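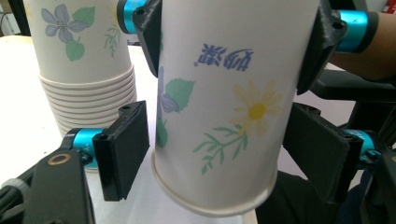 Me preguntan por correo si el Flikport sirve también para el niño, que tose todas las noches, o si eso es solo para mayores con EPOC. Y si hay que pagar algo.

Pacientes > Pulmón > Espirometría en casa > Preguntas frecuentes

Sirve para niños a partir de 6 años, si saben soplar fuerte y seguido. Menores no, la prueba sale mal casi siempre. Pagar, nada mientras dure el préstamo. Resto de dudas, abajo.

¿Qué es el Flikport?
Un espirómetro portátil. Se sopla, mide cuánto aire sale y a qué velocidad, y manda la curva al móvil. La aplicación se llama Pirex. El programa mira la curva y dice si el soplido es válido. Si no, pide repetir.

¿Me da un diagnóstico?
No. Da un aviso: verde, ámbar o rojo. El diagnóstico lo pone neumología con la prueba de la consulta, la historia y lo que haga falta. Verde con ahogo = llame igual.

¿Quién ve mis resultados?
Enfermería del centro Brerix, de 8 a 15 h. Los rojos salen los primeros de la lista. Fuera de ese horario no los mira nadie, así que ante un ahogo fuerte, 112. No espere a la aplicación.

¿Cuántas veces hay que soplar?
Tres soplidos buenos por sesión. Una sesión por la mañana, antes del inhalador, salvo que le hayan dicho otra cosa. Si a los 10 intentos no sale ninguno bueno, déjelo y pruebe por la tarde. Cansado se sopla peor.

¿Sentado o de pie?
Sentado, espalda recta, pies en el suelo. Pinza en la nariz. Labios bien cerrados en la boquilla, la lengua no tapa.

Me mareo al soplar
Pasa. Pare, respire normal, espere un par de minutos. Si se repite varios días o hay dolor en el pecho, no siga y avise.

¿Quién no debe usarlo?
Operados hace poco de ojo, tórax o abdomen. Infarto reciente. Neumotórax. Sangre al toser. En todos estos casos pregunte antes a su médico.

¿Cómo se limpia?
La boquilla, agua templada y jabón suave, secar al aire. El sensor NO se moja, paño seco y ya. Cada persona con su boquilla, aunque sean de la misma casa.

¿Y la pila?
Se carga por cable. Con 4 horas de carga va de sobra para la semana. No lo use enchufado.

¿Funciona sin internet?
Sí, guarda hasta 200 sesiones y las envia cuando hay conexión. Ojo, mientras no se envían enfermería no las ve.

La aplicación dice «curva no valorable»
Lo más normal: soplido corto, tos a mitad o aire que se escapa por los lados. Repita. Si sale siempre, traiga el aparato y lo comprobamos con la jeringa de calibración.

¿Qué es el módulo Sarpong que sale en los ajustes?
La parte del programa que compara cada curva con las suyas de antes. Viene activado. Si lo quita, los avisos salen solo por valores de referencia (edad, talla, sexo). Mejor dejarlo puesto.

He cambiado de móvil
Instale Pirex, entre con el mismo usuario y vuelva a emparejar. El historial se recupera solo, tarda un rato. Si el codigo no llega, mire en correo no deseado.

¿Cuándo lo devuelvo?
En la revisión, mostrador de neumología, con cable y funda. La boquilla se la queda usted o la tira.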